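Why do we keep clothes we never wear? My textiles project
Jan 6, 2023
14 shares

I picked this topic because my own wardrobe is a disgrace, and I wanted to know if other people's were as bad. Ms Moodley said it was a bit wide, so I cut it down to one question: what makes someone hang on to a thing they haven't put on in a year?

I made a short survey and sent it round my year group and my mum's work in December. I got 274 replies, way more than I'd planned for, and it took me and Éabha Cronin most of a weekend to type them all up (thanks Éabha!). People could list as many unworn things as they liked, and the total came to 972 – 455 of those were tops or knitwear. Shoes came next, then jeans.

The reason people ticked most was "it might fit again". Second was "someone gave it to me", and those answers were the longest by miles. Vusumuzi Magagula wrote a whole page on one scarf. Cost came lower than I'd guessed, though the adults ticked it more than we did.

I also did three wardrobe visits, where I asked people to pull out one thing and talk about it. Jumpers came up every time. 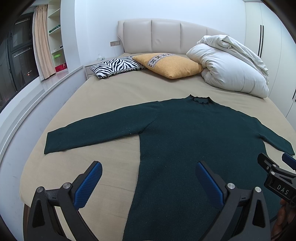
Fig. 1. Dark green knitted jumper with a short raised collar.

If I did it again I'd ask people's ages properly, as I only had "student" or "adult" and that was a pain later on. I'd also visit more homes, because people say far more when they're holding the thing. I've since given away two coats – the jeans are staying for now.

3 comments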